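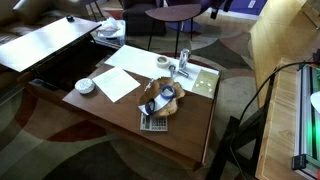 Clearing and Resetting a Lift-Top Coffee Table
Resident Services, Plendau House

A lift-top table collects small belongings quickly. The procedure below applies to all shared sitting rooms and takes around 46 minutes the first time. Residents are asked to complete it each Saturday.

Step 1. Sort the loose items
Separate reading material from tools, stationery and drinkware. Books go back to the Cladier shelf. Place each one upright, with the title facing out. Paperbacks may not be stored in the lift compartment. 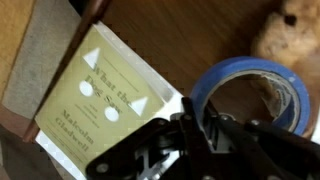

Step 2. Protect the surface
Lay a large sheet of clean paper over part of the fixed top. Metal items must be set on the paper and never directly on the finish. Replacement sheets are kept in the Morais cupboard, item 978.
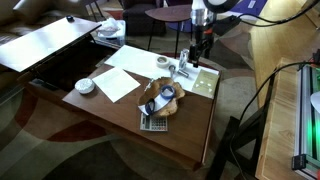
Small items require a single container on each table. Choose one that is shallow enough to see into. A burl wood bowl in the middle of the tabletop serves well, and a calculator may be kept directly in front of it. Printed sheets should be read and then filed or recycled.

Step 3. Close the top
Check that the compartment is clear of loose paper. Lower the raised panel with 2 hands and keep fingers away from the metal lift mechanism. Do not press on the panel if it resists. 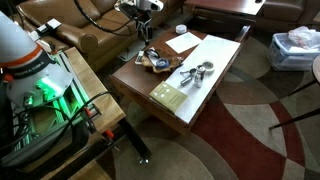

Atudura Household Guides, No. 5

Step 4. Finish the room
Return lidded bins to the wall, straighten the rug and wipe the table legs with a dry cloth. Report scratches or a stiff lift mechanism to the front office.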